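Opinion > Home and Street > Columns

Search this site Enter keywords Go

Leave the wallpaper up

By Ghazala Dhanial

Third house on our street this year with a skip out the front full of wallpaper. Long curls of it, brown and cream, a bit of green from a kid's room. I stood there with the dog like an idiot and nearly took a piece home. Should have.

I know, I know. Old paper is work. It lifts at the seams and it hides damp, and whoever put ours up in the hallway could not match a pattern to save their life. But what goes up in its place? White. Or the other white, the one with a name like a brand of yoghurt. I've been through 13 open houses since August, helping my friend Sadia Virk look for a place, and I could not tell you now which kitchen went with which street. All the same white walls and the same grey floor. Same fake plant on the bench, come to that.

Sadia says white is calming. Maybe. I find it like waiting for a dentist.

The argument you always get is resale. Keep it neutral, somebody might want to buy it. So people live for ten, twenty years in a house decorated for a stranger who hasn't turned up yet! My neighbour Tariq Jafri was told by an agent to strip his dining room, a lovely dark paper, birds on it. He did it over a long weekend and wrecked his shoulder. Then didn't sell. Still there, eating his dinner looking at a blank wall and he is cross about it every time I see him.

And pattern with pattern - people are scared stiff of that now. One feature wall if you're brave, everything else plain so nobody gets hurt. My grandmother had stripes in the hall, roses in the lounge, a carpet that was having its own conversation. You stopped noticing in a day. What you noticed was that it was her house.

Stripes, medallions and a floral underneath, all at once:

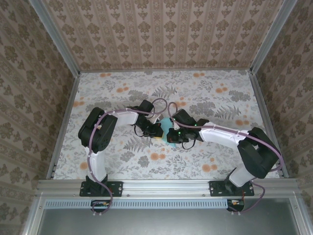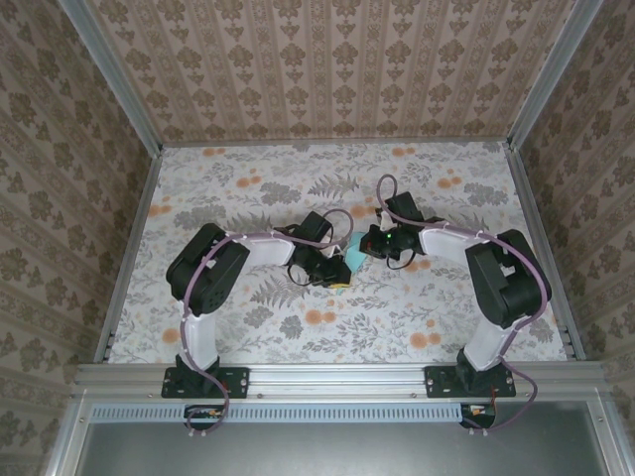
The colour doesn't have to be loud either, that's the other thing people get wrong. Beige on beige with a bit of brown will do it. Grandma's hall was hardly any colour at all, and I could still draw you that stripe.

Then there's the cost, which I grant. Good paper is dear. I priced a small bedroom at a shop called Cernance and walked straight out again. But the ends of rolls are cheap if you're not fussy, and a cupboard or the back of a bookcase only takes a bit. I did the inside of our linen press for 100 dollars, paste included. Crooked on one side. I open it sometimes just to look.

What I'm asking is small. If you've moved into a place and the paper is sound, give it 2 winters. Put your furniture against it, hang your coats. If you still hate it, fine, hire the steamer. But dont rip it out in the first week becuase a man with a clipboard told you to.

Sadia's put an offer in, by the way. Number 131, up the hill. There's a green trellis paper in the laundry and she's already talking about primer. I'm working on her.

Contact the editor | © 2025 Cendton Opinion | Back to top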